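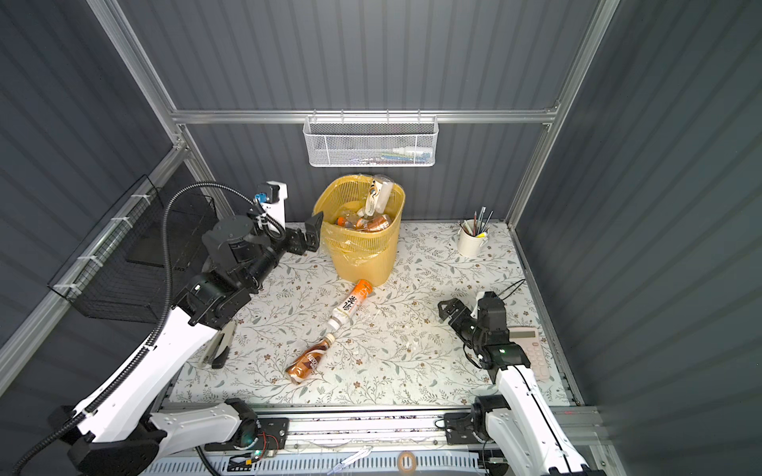
Equipment Plan for the Two-Arm Table Clearing Cell
Project report, second term
Group lead: Knut Nolte

1. Purpose

Our group was asked to work out what it would cost to build a second cell for the table clearing task and to run it for one school year. The first cell was put together by an earlier group, and very little of its buying history was written down. We had to rebuild the parts list by going through the cell, the old order emails and the supply cabinet.

2. What the task needs

The arms clear trash such as drink bottles off a tabletop and into a wastebasket, and leave desk items like a calculator or a pen holder alone. Both arms sit on one metal rail along the near edge, so the rail has to be ordered with the arms. If it comes later, the arms can't be mounted and the warranty period runs while they are still in boxes. That happened to the earlier group.

The enclosure is aluminum extrusion with dark gray corrugated panels. We got two quotes for the extrusion. Conamex cuts to length and charges per cut. Larkix sells full bars only, which is cheaper, but the shop saw is booked most afternoons. We chose Conamex. The difference was 70 dollars.

3. Small parts

This is where our first budget was wrong. We had put in 90 dollars for everything that was not an arm, a gripper, a panel or a beam. After listing the small parts one by one we got 232 dollars. The biggest items were:

Slotted cable tray for the front edge
Corrugated conduit for the arm cables
Mesh baskets for the enclosure
Zip ties, clips and tape
Wastebasket and liners
Printed tablecloths

The tablecloths were left off the first list completely. We want several patterns, and a cloth gets replaced when it is stained or torn. The cell's tabletop now has a floral pattern. Plain cloths cost less but we were told to include both kinds.

4. Grippers and spares

Each arm uses a black two-finger gripper. Vogler lists finger pads as a wear part and sells them in sets. We budgeted one spare set per arm per term. We did not budget a spare gripper. If one fails the cell would have to stop until a new one comes, and Vogler would not give us a firm delivery time. Knut thinks we should ask for the spare anyway and let the department say no.

5. Space and power

The second cell would go in the Plaltcombe room. The free wall there is 96 inches long. That fits the cell and a desk for the operator, but no storage shelf, so boxed spares would stay in the cabinet down the hall. The outlets are on the wrong side of the door. We asked for a price on moving one and have no answer yet, so that line is blank in the table we handed in.

6. Order of purchase

Arms, rail and grippers first, in October. Extrusion and panels go in the same week. Cable parts are ordered once the frame is up and we can measure the real runs. Cloths and liners can be bought locally at any point before the first test.

7. Open items

Price for moving the outlet
Decision on the spare gripper
Who signs for deliveries during break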